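Cleaning and Storing Stainless Steel at Home

Kitchen tips > Metalware

Stainless steel resists rust because of a thin chromium oxide layer on its surface. Most household damage to steel comes from disturbing that layer faster than it can reform. Chloride (table salt, bleach, some dishwasher powders) is the usual cause. Hard scrubbing across the grain is the next.

Daily washing

Use warm water, a few drops of plain dish soap and a soft cloth. Wipe in the direction of the grain. On spun or drawn pieces the grain may run around the body or from rim to base, so check under a strong light before starting. Rinse with clean water and dry at once with a second cloth. Air drying leaves minerals behind, and in a hard water area the spots show after one wash.

Do not leave salted water standing in a steel pot overnight. Add salt after the water boils and stir until it dissolves. Undissolved grains resting on the base cause small white pits. These pits do not affect cooking but they cannot be polished out by hand.

Water spots and rainbow stains

White spots are limescale. Mix one part white vinegar with three parts water, apply with a cloth, leave for five minutes and rinse. Blue or brown rainbow marks are heat tint, a thickening of the oxide layer. The same vinegar mix removes light tint. Darker tint needs a mild oxalic acid cleanser; wear gloves and follow the time on the label.

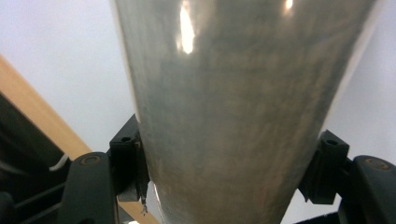
Fingerprints are a separate problem. They are mostly skin oil, and vinegar alone tends to spread them. Wash with dish soap first, then buff with a dry microfiber cloth. A drop of food-grade mineral oil on the cloth will even out the sheen on a brushed finish. Use very little – excess oil collects dust and turns sticky.

Burned-on food

Cover the burned area with water, add two tablespoons of baking soda and simmer for 30 minutes. Let the pot cool on the stove before draining. Cold water in a hot pan can warp the base. Loosen what remains with a wooden or nylon scraper. Repeat the simmer if needed before reaching for anything abrasive.

Keep carbon steel wool away from stainless steel. It leaves iron particles in the surface, and those particles rust within a day or two. The orange specks are often mistaken for a fault in the pan itself. A nonscratch nylon pad is safe on the inside of most cookware, but test it on the underside first.

Odors in lidded containers

Fill with hot water, add one tablespoon of baking soda per quart and leave for 90 minutes with the lid off. Wash gaskets separately. Silicone holds smells longer than steel does, and a gasket that still smells after two soaks should be replaced.

Storage

Store fully dry, lids off or resting upside down. Place a cloth or a sheet of felt between nested pieces – rim contact is a common source of scratches. Do not store steel touching wet cast iron or aluminum.

Recheck pieces kept in a damp basement or garage once a season, starting in June.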